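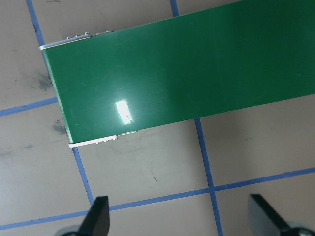
What should a visitor look for first during a robot demonstration?

The most useful thing to watch is the point at which the robot and the rest of the line meet. A machine may move well on its own and still fail when it has to work beside other equipment, and a demonstration is usually arranged to show how that meeting is handled.

Chapter 4
Visiting an Automated Workplace

Earlier chapters dealt with robots as separate machines: their joints, their sensors, and the programs that direct them. In this chapter the robot is placed in a working setting, and the reader is asked to study it as a visitor would. The main case is the spring open day at the Vatska training center in Sullow, where students and local employers are admitted each April to see equipment in operation.

The center has 3,000 square feet of floor space and receives 600 visitors over the course of the open day. They are admitted in groups of 32, and each group stays through one full demonstration. Staff explain the task before the equipment is started, and questions are taken once it has stopped – a rule that applies to instructors as well as guests.

Two demonstrations are discussed. In the first, known at the center as the Tralutari exercise, a robot transfers parts between a conveyor and a fixed work area. The second, held in the Sorensen Hall, concerns the sorting of mixed parts by size. The exercises use different programs, but both depend on careful measurement before any part is moved.

4.1 Preparing for the Visit

A visit has value only if the observer knows what to record. Before attending a demonstration, students should read the task sheet, learn the safety rules of the site, and write down at least two questions of their own. During the demonstration, notes should cover the following points:

The order in which the machines start and stop
Where the operator stands, and which controls are within reach
How the floor is marked and what the markings are used for
What the robot does when a part is missing or out of place

The last point deserves particular attention. In one series of 452 practice transfers at the center, most delays began with a part that had been set down at the wrong angle – a small error that the arm was not programmed to correct. Section 4.2 examines this series in detail and introduces the terms used to describe position and angle.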